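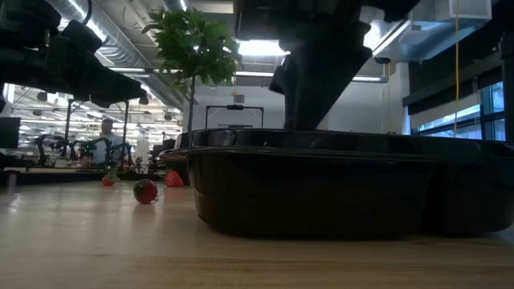

Hülya Ekinci

Thursday, late, with tea

I said I'd go to bed early and instead I'm writing this, because today was a good one and I want it down before I forget the order of things.

I have been packing fruit at Prondov for long enough that my hands do it without me. On my best shift ever I did 1,629 trays (Kerr still has the sheet taped inside his locker, the sweetheart). And now here I am at a bench on the tech side, teaching two arms to put a strawberry in a black tray, and I'm as excited as I was in my first week!

Spent the morning on strawberries lying out on the bare wood. I used to think of picking one up as a single move. It's at least five. You come in from the side, you slow down, you touch, you squeeze a tiny bit, you wait. I had to say all of that out loud to the engineers and they wrote it down – me, talking, and people with degrees writing it down. I kept thinking of Mom.

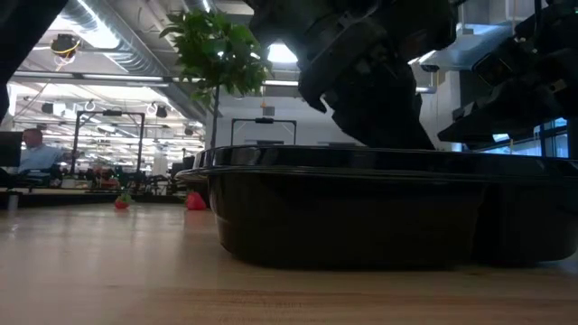

After lunch

Soup, too salty, ate it anyway. Then a long talk with Kerr about the line. He's worried and I don't blame him. The plan as we heard it in May is that the arms take the night sorting first, the shift that wrecks everybody's back and sleep, and the night people move to days or train on the benches like me. Some 135 of us are on nights. Will there really be a day spot for each one? I asked straight out and got "that's the plan," and I want it in writing. I'll ask again next week, and I'll be nice about it, but I'll ask.

Still, I can't pretend I'm not thrilled. My wrist hasn't hurt in days. I sat down for part of a shift! And I like being the one who decides what a good tray looks like. Three berries on each side of the ridge, green tops left on, nothing squashed against the wall. I've known that for years and it never once came up in a meeting until now. 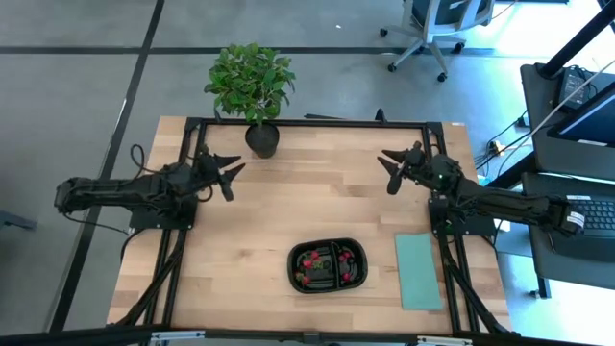

Things I want to remember for tomorrow

Ask for the cloth to stay on the right. I reach for it there.

The mixed fruit runs need their own notes. A raspberry is a completely different animal from a strawberry, hollow in the middle, and you can't hold it the same way. I'd start with the blackberries and work up to it.

We're at 954 tries logged on the Naltico sheet. Getting to a thousand calls for cake, I've decided, and I'll bake it myself.

Bring the blue sweater, bring Kerr's lunch box back, call my sister.

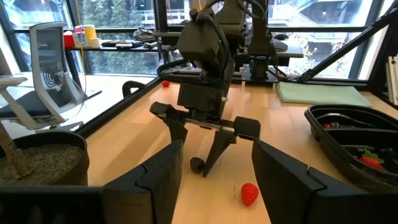 Mixed berries at the bench, with a raspberry and what looks like a blackberry out on the wood.

Kerr is coming over to try the bench tomorrow at ten. I told him to come with his sleeves rolled up and his complaints ready, and he laughed, so I think he'll show.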